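The Understudy

12/21/21
By the Hutchins fiction desk

By July I had played a corpse in 4 seasons of Triltatier, and was widely thought to be the best dead man in television drama. The fans said I had stillness. My agent said I had a mortgage.

Then the leading man walked out over the size of his trailer, and the producers came looking for someone who already knew the set. I knew the ceiling very well. They gave me the part anyway, along with 102 pages of script and a haircut.
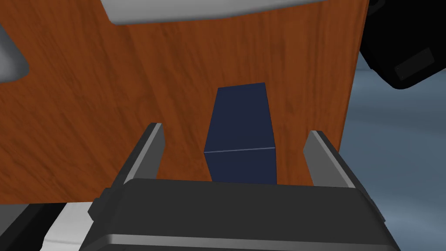

Episode One

My first line was "Good morning." We did it five times. The director wanted more pain in it, then less, then asked whether I could manage it with my eyes open.

The leading lady was kind. She said her own start had been an advert for Bevix cough sweets, in which she played the cough.

When the episode went out, the Grokidmont Gazette printed a whole column on me. It said I had brought to the role a quality rarely seen in the living. I cut it out and sent it to my mother — she wrote back that I looked pale.

In episode two they had me shot. I fell well, I think, and lay there while the crew went off to lunch. It was the nicest hour I'd had in weeks.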